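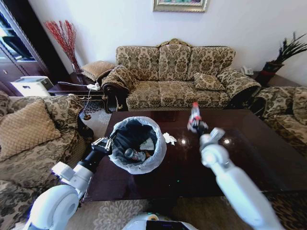
What keeps young people coming back to a church youth group?
A report for the Faith and Community module
By M. Stojanovska, second year
June

I picked this topic because I used to go to a youth group myself (every week from age 12 until my exams got in the way) and I never once wondered why. There was squash, there was a talk, somebody's dad drove us home. So when our tutor said we could write about any faith-based organisation we could get to by bus, I knew straight away I wanted to look at Skuvgate, the youth and family project run out of a parish hall in Skendstead.

Skuvgate does three main things. There's a drop-in after school, a small group on marriage and family life for parents, and a weekend retreat at Kandham once a year, which is the bit everybody wants to talk about! I went along to seven drop-ins and helped with the washing up at most of them, so please don't read this as a neutral study. I liked the place a lot.

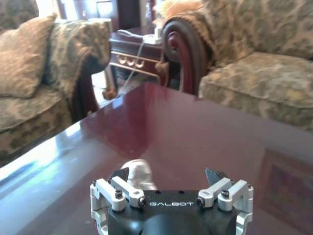

My main source was a questionnaire. I gave it to the teenagers at the drop-in and got 30 back, a few of them with biscuit on. The biggest surprise for me was how low "the talks" came when I asked why they kept turning up. Friends came top, then food, then having an adult who remembered what you'd said last time. I'd written a whole section of my plan about teaching style and had to bin it.

The retreat answers were different. People who had been to Kandham wrote much longer replies, and lots of them used the word "quiet". One girl said she hadn't sat still without her phone since primary school and that the first evening was awful and the second was lovely. A couple of boys thought the prayer times went on too long, and I've kept that in because the leaders said I should.

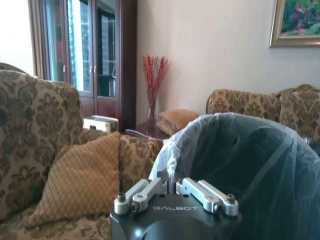
Bin with its liner in.

Money was harder to write about. The retreat costs £197 a head, and families who can't manage that can ask for help, but you have to ask, and two parents told me they'd felt too shy. The leaders are thinking of putting a tick box on the booking form. I think they should just do it.

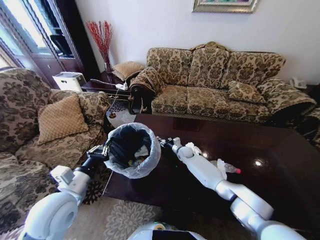
Photo: Skuvgate

The parents' group I only saw once, so I can't say much. It was all very friendly and everyone talked over each other. Most had come through their children, and some had no church background at all and said so quite cheerfully.

If I did this again I'd talk to the ones who stopped coming. All my answers are from people who stayed, and that's a big hole in a report with this title (my tutor spotted it in week one, I spotted it in week six). I'd also leave more room on the form, as people were writing up the sides.

Comments

bench_end: Really enjoyed this. Our group found the same about food, toast especially.

Kandham regular: The prayer times ARE too long. Love the retreat though.

mumoftwo: Yes to the tick box please.

Related
Visiting a parish food bank: a student report
Choirs, bells and who still turns up
How to write a fair questionnaire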